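생활·주방 묻고답하기
2025-07-05 | 작성: 조리대좁음

제목: 조리대 위 오븐, 토스터, 도마 배치 문의

흰 대리석 무늬 상판을 쓰는 주방입니다. 스테인리스 오븐과 토스터를 올려 두고 남는 자리에 도마를 놓고 씁니다. 도마는 가장자리에 홈이 파인 직사각형 제품이고, 평소에는 그 위에 연두색 볼을 올려 둡니다. 오븐 윗면은 수건을 접어 두는 자리로 굳어졌습니다. 도마를 비스듬히 놓아야 주변 기기와 간섭이 없습니다.

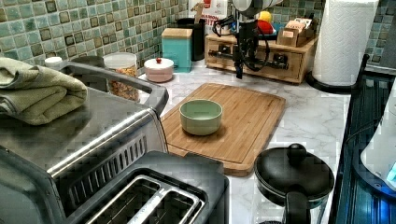
콘센트는 벽 쪽에 2구짜리 하나뿐입니다. 오븐과 토스터를 동시에 켜면 차단기가 떨어진 적이 있습니다. 기기를 처분하지 않고 재배치만으로 해결하고 싶습니다. 벽 선반은 Tamura 제품을 검토 중인데, 타일 벽이라 타공은 피하려고 합니다.

Grirov주방 님의 답변

배치보다 전력이 먼저입니다. 오븐 명판의 소비전력부터 확인하세요. 2,000W급이면 벽 콘센트에 단독으로 연결해야 합니다. 토스터와 같은 멀티탭에 물리면 안 됩니다.

다음은 오븐 윗면입니다. 수건은 치우세요. 측면 통풍구 앞도 비워 두고, 이격 거리는 제품 설명서를 따르면 됩니다.

가열 기기는 뒷줄, 도마는 가운데, 파스타 병이나 뚜껑 있는 보관 용기는 타일 벽 쪽으로 모으는 배열이 무난합니다. 블렌더처럼 가끔 쓰는 기기는 코드를 뽑아 하부장에 넣으세요. 쿡탑 위에는 아무것도 올리지 않는 것이 원칙입니다. 전원 코드가 유리면을 지나가지 않게 하십시오.

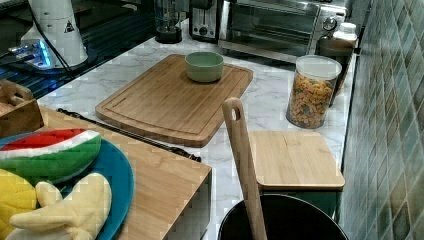 대나무 도마를 상판에 계속 눕혀 두어도 됩니까?
사용 중에는 상관없으나 세척 후에는 세워서 말려야 합니다. 한 면만 상판에 닿은 채로 두면 양면의 건조 속도가 달라져 휠 수 있습니다. 홈에 고인 물도 닦아 내십시오.

Brultura66 님의 답변

저는 그냥 선반 달았습니다. 편합니다.

Grolbridge목공 님의 답변

타공이 안 되면 보조 작업대를 추천합니다. 상판 높이가 맞아야 하므로 바닥에서 조리대 윗면까지 먼저 재세요. 저는 폭 420mm 원목 상판에 금속 다리를 달아 쓰고 있습니다. 2월에 조립했고 아직 흔들림은 없습니다. 브래킷 볼트는 한 번에 끝까지 조이지 말고 모두 가조임한 다음 대각선 순서로 조입니다. 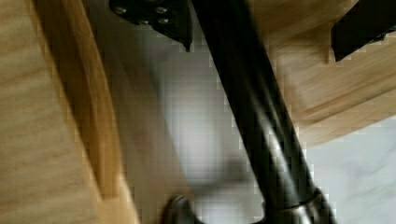 - 2 / 2쪽 -

조립 후에는 볼트를 다시 점검하세요. 목재는 계절에 따라 수축하므로 풀림이 생깁니다. 상판 모서리는 고운 사포로 가볍게 밀고 식품용 미네랄 오일을 얇게 바릅니다. 마른 천으로 남은 기름을 닦고 하루 둡니다.

토스터는 보조 작업대로 옮겨도 되지만 코드가 통로를 가로지르면 원래 자리가 낫습니다. 도마 자리가 부족한 문제라면 도마를 보조 작업대로 옮기는 편이 간단합니다.

최종 수정: 등록 당일
문의: 게시판 하단 운영자 쪽지 | 저작권은 각 작성자에게 있습니다 | 맨 위로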